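# How a Film Gets Its Sound

A film camera records pictures. The sound is usually recorded on a separate machine, and much of what you hear in a theater is added later.

On set, a sound recordist points a microphone at the actors. The aim is to catch the voices clearly and as little else as possible. Footsteps, doors and rustling coats often come out too quiet, so they are made again in a studio. This work is called Foley. A Foley artist watches the film on a screen and copies each movement in time with it.
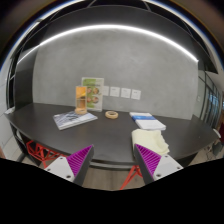
Foley artists use ordinary objects. Cornstarch squeezed in a leather pouch sounds like steps in snow. A snapped celery stalk can stand in for a breaking bone.

For the adventure film *Drullov*, Foley artist Fouzia Magsi recorded 536 separate sounds. The horse took the most work - its hooves were two halves of a coconut shell, tapped on packed dirt.

Next comes the mix. Voices, Foley, music and background noise are each kept on their own tracks. The mixer, Cosmin Ilie, set how loud each track should be at every moment. When two people whisper, the music drops. When the horse gallops, the hooves rise and the wind is turned down a little.

The finished mix is matched to the picture. If a sound arrives even a few frames late, viewers may notice that a door closes before it bangs.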